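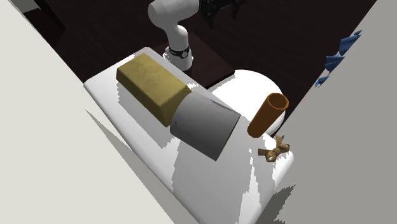 Folie 1: Dunkler Holzboden mit feiner, schräg verlaufender Maserung (Computergrafik)

Dunkle Holzböden in Wohnung und Laden
Sprechernotizen, Werkstattabend in Flurkum

Folie 1, Einstieg

Guten Abend sagen, warten, bis die hinteren Reihen sitzen. Handzeichen abfragen: Wer hat zu Hause einen dunklen Boden? Wer überlegt, sich einen machen zu lassen? Wer hatte einen und hat ihn wieder hell schleifen lassen? Bei der dritten Frage gehen erfahrungsgemäß auch ein paar Hände hoch, darauf komme ich am Schluss zurück.

Ich arbeite seit neun Jahren als Parkettleger, die meiste Zeit in Altbauten. Dunkle Böden machen davon den kleineren Teil der Aufträge aus, aber den größeren Teil der Rückfragen. Deshalb der Vortrag.

Folie 2, Wie wird ein Boden dunkel?

Vier Wege kurz vorstellen, Muster herumgeben (Muster 1 bis 4, Rückseite ist beschriftet, bitte am Ende wieder einsammeln).

Von Natur aus dunkel: Nussbaum, Wenge, einige Tropenhölzer. Teuer, bei Tropenholz nach der Herkunft fragen. Nussbaum wird mit den Jahren eher heller, das überrascht viele.

Geräuchert: Eiche und Ammoniak. Die Gerbsäure im Holz reagiert, der Farbton geht je nach Dauer in die Tiefe. Vorteil: Ein Kratzer ist nicht sofort hell. Nachteil: Man bekommt das nur ab Werk, auf der Baustelle macht das keiner.

Thermisch behandelt: Holz wird im Ofen erhitzt, wird braun bis fast schwarz. Quillt weniger, ist dafür spröder. An den Kanten vorsichtig arbeiten.

Gebeizt oder farbig geölt: der übliche Weg, wenn der Boden schon liegt. Farbe sitzt nur in der obersten Schicht. Jede Beschädigung zeigt das helle Holz darunter.

Merksatz weglassen, lieber Muster 4 hochhalten. Da ist ein Kratzer drin, den habe ich mit dem Schlüssel gemacht.

Folie 3, Was der Untergrund verzeiht

Bei heller Eiche sieht man eine schlecht geschliffene Stelle vielleicht gegen Abend, wenn die Sonne flach ins Zimmer kommt. Auf einem dunkel gebeizten Boden sieht man sie immer. Die Beize setzt sich in jede Schleifriefe und bleibt dort als Strich stehen. Besonders am Rand, wo die Kantenschleifmaschine gelaufen ist, und um Heizungsrohre herum.

Also: keine Körnung überspringen. Zwischen den Gängen saugen, auch in den Ecken. Zum Schluss mit der Einscheibenmaschine über die ganze Fläche, damit Rand und Mitte gleich aussehen. Danach wässern, trocknen lassen, noch einmal leicht drüber. Das Wässern stellt die Fasern auf und sorgt dafür, dass die Farbe gleichmäßiger einzieht.

Zwischenfrage, die hier fast immer kommt: Geht das auch bei Kiefer? Antwort: Es geht, wird aber selten schön. Kiefer nimmt zwischen den Jahresringen viel Farbe auf und in den Ringen wenig. Das Bild dreht sich um, was vorher hell war, ist dann dunkel. Manche mögen das. Vorher unbedingt eine Probefläche anlegen, und zwar im selben Raum und auf demselben Boden, etwa unter dem späteren Schrank.

Folie 4, Beispiel Haus Chege

Haus Chege ist ein ehemaliges Kontor am Rand von Flurkum, heute unten Laden, oben Wohnungen. Im Erdgeschoss lagen 62 Quadratmeter Eichendielen unter zwei Schichten Linoleum. Kleber auf den Dielen, stellenweise Farbe, viele Nägel.

Ablauf erzählen, nicht ablesen:

Zuerst Kleberprobe ins Labor. Alte schwarze Kleber können Schadstoffe enthalten, vor dem Ergebnis wird nicht geschliffen. In diesem Fall war der Befund unauffällig.

Dann alle Nägel versenkt. Dauerte länger als das Schleifen.

Fugen: Die breiten wurden mit Eichenleisten ausgespänt, die schmalen blieben offen. Der Eigentümer wollte ursprünglich alles gekittet haben. Bei Dielen auf Lagerhölzern bricht Kitt im ersten Winter wieder heraus, davon habe ich abgeraten.

Gebeizt in zwei Gängen, dann zweimal Öl. Das Öl war Anel dunkelbraun, mit dem Pad einmassiert, Überstand nach einer Viertelstunde abgenommen. Wer den Überstand stehen lässt, hat glänzende Flecken, die tagelang kleben.

Was ich heute anders machen würde: den Eingangsbereich nicht beizen. Dort ist die Farbe auf einem Streifen vor der Tür schon abgelaufen. Besser wäre eine eingelassene Matte gewesen, die war im Budget nicht vorgesehen.

Folie 5, Licht

Der Abschnitt wird oft unterschätzt, ruhig Zeit nehmen.

Ein dunkler Boden schluckt Licht. Ein Raum, der vorher mit einer Deckenleuchte auskam, wirkt danach an den Rändern düster. Das merkt man erst abends, die meisten Besichtigungen finden aber am Tag statt.

Lichtfarbe: Unter warmem Licht wirkt Dunkelbraun rötlich, unter neutralem mit 4000 Kelvin eher grau. Im Laden ist neutral oft gewünscht, in der Wohnung kaum. Muster deshalb abends unter der eigenen Lampe ansehen und über Nacht liegen lassen. Den Farbton bitte nie am Bildschirm festlegen. Gerenderte Ansichten taugen für die Frage, ob man überhaupt dunkel will. Für den Ton selbst taugt nur ein Stück Holz.

Glanzgrad: je dunkler, desto matter. Auf einer glänzenden dunklen Fläche sieht man jeden Fußabdruck. Seidenmatt ist schon grenzwertig, wenn ein großes Fenster gegenüberliegt.

Verlegerichtung: Bei neuen Böden längs zum Hauptlicht, dann fallen die Fugen weniger auf. Schräg verlegt sieht lebhaft aus, kostet mehr Verschnitt und braucht einen Raum, der groß genug dafür ist. In schmalen Fluren rate ich davon ab.

Falls jemand nach weißen Wänden fragt: Reines Weiß zu fast schwarzem Boden ist ein harter Kontrast. Ein leicht gebrochenes Weiß ist angenehmer, die Sockelleiste kann dann ruhig in der Wandfarbe gestrichen werden.

Folie 6, Staub und Pflege

Offen ansprechen: Auf dunklem Boden sieht man Staub früher. Helle Fusseln, Krümel, Katzenhaare. Wer einmal in der Woche saugt und damit zufrieden ist, wird es mit einem dunklen Boden möglicherweise nicht mehr sein.

Saugen mit weicher Bürste. Wischen nebelfeucht, das Tuch darf nicht tropfen. Kalk im Wasser hinterlässt auf dunklen Flächen graue Schlieren, in Flurkum ist das Wasser hart, also einen Schuss Holzbodenseife dazu. Kein Glasreiniger, kein Essig, keine Mikrofaser auf frisch geölten Flächen.

Nachölen: in der Wohnung einmal im Jahr die Laufwege, im Laden öfter. Nicht den ganzen Boden, wenn nur die Laufwege stumpf sind. Immer das farbige Öl nehmen, das auch beim ersten Mal verwendet wurde. Dosenetikett aufheben oder abfotografieren.

Kleine Kratzer: Tropfen Öl auf ein Tuch, einreiben, abnehmen. Tiefere Kratzer: Retuschierstift, danach Öl. Ein Brett mit einer richtigen Delle kann man mit feuchtem Tuch und Bügeleisen anheben, die Farbe ist an der Stelle danach aber weg und muss neu aufgebaut werden.

Wichtig, laut und langsam sagen: Ölgetränkte Lappen können sich selbst entzünden. Nicht zusammenknüllen, nicht in den Mülleimer. Flach im Freien auslegen oder in einen Eimer mit Wasser legen, Deckel drauf.

Folie 7, Geräte und Kosten

Kurz halten, hier werden die Leute sonst müde.

Schleifmaschinen kann man bei Jeltetti im Gewerbehof leihen, Walze und Kantenmaschine zusammen. Papier wird nach Verbrauch abgerechnet, unbenutztes nehmen sie zurück. Vor dem Wochenende früh reservieren. Der Transport geht nur zu zweit, die Walze ist schwer und hat im Treppenhaus schon manche Wand beschädigt.

Wer selbst schleift und nur das Beizen vergibt, spart weniger als gedacht. Die meisten Betriebe schleifen dann noch einmal nach, weil sie für die Farbe geradestehen müssen. Umgekehrt ist es sinnvoller: Betrieb schleift und beizt, geölt wird beim zweiten Mal selbst.

Für Probeflächen und Muster einige 200 Euro einplanen, wenn mehrere Töne auf verschiedenen Hölzern verglichen werden sollen. Das klingt nach viel, ein falscher Ton auf der ganzen Fläche ist teurer.

Mieter: vorher schriftliche Zustimmung einholen. Beizen ist eine bauliche Veränderung, beim Auszug kann der Rückbau verlangt werden.

Folie 8, Wieder hell?

Rückgriff auf die dritte Frage vom Anfang.

Gebeizte Böden lassen sich wieder hell schleifen, wenn genug Nutzschicht da ist. Massivdielen sind meist unproblematisch. Bei Fertigparkett mit dünner Deckschicht kann ein Schleifgang schon der letzte sein. An einer Türschwelle oder unter einer Leiste nachmessen.

Räuchereiche ist durchgefärbt oder jedenfalls tief gefärbt, die bekommt man nicht hell. Thermoholz ebenso wenig.

In den Fugen bleibt immer dunkle Farbe stehen. Bei Dielen sieht das gut aus, bei Stäbchenparkett wirkt es unruhig.

Fragerunde

Licht im Saal wieder an. Muster einsammeln. Wer ein Foto vom eigenen Boden dabeihat, kann nach vorne kommen, im Raum können wir bis 21 Uhr bleiben. Pflegeblätter liegen am Ausgang neben der Garderobe.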